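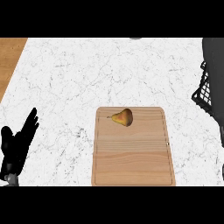

Nadevine is looking for two part-time kitchen hands and four paid recipe testers for its winter program in Premport. We run short cooking courses for adults who are new to cooking for themselves, and we write the recipe booklets that go with them. Most of the work is done standing at a counter. If you have only worked on stainless steel, white marble with grey veins like this takes a little getting used to, as it stains from lemon juice and vinegar and has to be wiped down straight away. We will show you how we look after it.

3 shares | 2 comments

Kitchen hand (two positions)

You will set up before each class, wash and put away equipment, label leftovers and keep the pantry in order. Shifts are four hours, mostly late afternoon and early evening. There is some lifting – flour comes in large bags – and you will be on your feet for most of the shift. A current food handling certificate is required by your first day. Previous kitchen work is useful but we will train the right person.

Recipe tester (four positions)

Testers cook from a draft recipe exactly as it is written and fill in a form afterwards. We want people who cook at home but have no trade training. Please don't fix the recipe as you go. If a step makes no sense, write that down and do what you think it says. Each tester will work through dishes from the Zamora booklet, our new set of low-cost dinners. Ingredients are supplied and you can take home what you make.

Testers are paid $50 a session. A session takes up to two hours. If you have a food allergy, tell us in your application and we will work out which dishes suit you.
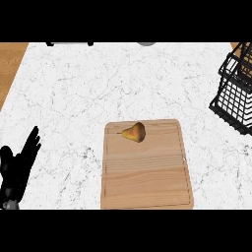
Where and when

Both roles are at our Premport kitchen. The Drarnholm site is closed for repairs to the drains and will not reopen before August. Street parking near the kitchen is free after business hours, and the bus stops at the corner. There is a step at the front entrance. Ask us about the side door if you need level access.

How to apply

Send a one-page letter saying which role you want and which evenings you are free. Kitchen hands should add a résumé and the names of two referees. Testers don't need a résumé, but please list a few dishes you cook often. Quote reference 3842 in the subject line. You must be 18 or over and have the right to work here.

Posted 2021-03-10. We will keep reading applications until all positions are filled.

Share this listing | 11 shares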